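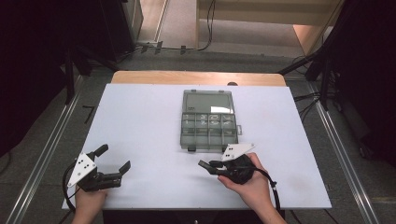 *Drutau, February*

## Sorting Household Waste in Student Housing

This report is about how students in the Grurura residence separate their waste. I chose the subject when I moved there and saw that glass, paper and food often go in the same bag. My supervisor was Yogesh Bhardwaj.

### Method

I gave a paper form to the students on the first three floors. It had six questions, and 89 people answered. I also asked the building office for the weights of the mixed waste. They sent me the numbers for one term – 2,429 kg in total.

For small waste like batteries, screws and buttons, I asked one more question: do you keep it somewhere before you throw it away? A box with compartments and a lid is enough for this, but most students said that they have only a drawer.

### Results

The paper bin is used well. Glass is more difficult, because the container is 700 m from the door, on the other side of the Jiang market. Many students wrote that they carry glass there only when they go shopping.

Food waste had the most comments. Several people did not know if cooked food is allowed, and the sign in the kitchen does not say it. Two students told me that they stopped sorting after they saw a full bin for many days.

### What I would change

I would put a new sign in each kitchen, with the words in simple language. I would also ask for a small glass container near the bicycle room. The office answered that this depends on the city – I am still waiting for the second letter.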